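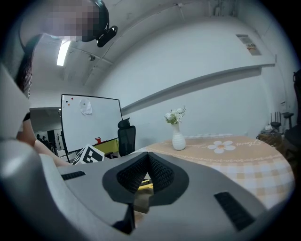
Séance 3 – Lire une étiquette de complément alimentaire
Notes de cours, L. Chauke

Rappel de la séance précédente : une allégation de santé n'est pas une preuve. C'est une phrase dont la formulation est encadrée par un règlement, et que le service marketing place là où l'œil tombe en premier. On reprend à partir de là.

1. La portion

Tous les chiffres du tableau nutritionnel dépendent de la portion, et la portion est choisie par le fabricant. Prenons la poudre protéinée Arnora, pot de 465 g. La face avant parle de « 13 portions ». Faites la division : on arrive à un peu moins de 36 g par prise, alors que la dosette fournie en contient nettement moins. Qui pèse sa poudre le matin ? Le tableau est exact, mais il décrit un usage que presque personne ne suit.

Réflexe à prendre : ramener tout à 100 g avant de comparer deux produits. Si la colonne « pour 100 g » manque, se méfier et la reconstituer soi-même.

2. Les mots qui ne veulent rien dire

« Soutient », « contribue à », « formule avancée », « complexe ». Le verbe « contribuer » est souvent celui de l'allégation autorisée, et il porte en général sur une vitamine ajoutée en petite quantité, pas sur l'ingrédient vedette. Chez Zendari, la phrase sur la fatigue concerne le magnésium ; la plante dessinée en grand sur la boîte n'y est pour rien. Je ne dis pas que la plante est inefficace, je dis que l'étiquette n'en sait rien.

3. Les études citées

La brochure Wildale renvoie à trois études. Questions à se poser pour chacune :
– qui a payé ?
– combien de participants, et lesquels (sportifs entraînés, étudiants, souris) ?
– quelle dose, comparée à celle du produit ?
– quel critère mesuré ? Un marqueur sanguin n'est pas une performance.

Sur les trois, une seule comporte un groupe placebo, et la dose y est le triple de celle du sachet. Cela ne prouve pas que le sachet est inutile – cela laisse la question ouverte, ce que la brochure se garde bien d'écrire.

À faire pour la prochaine fois

Apporter une étiquette complète (photo lisible acceptée) et recalculer le tableau pour 100 g. Relever chaque allégation et l'ingrédient auquel elle se rattache. Ceux qui n'ont rien chez eux prendront la fiche Hwang, distribuée en fin de cours. Une page maximum, calculs compris.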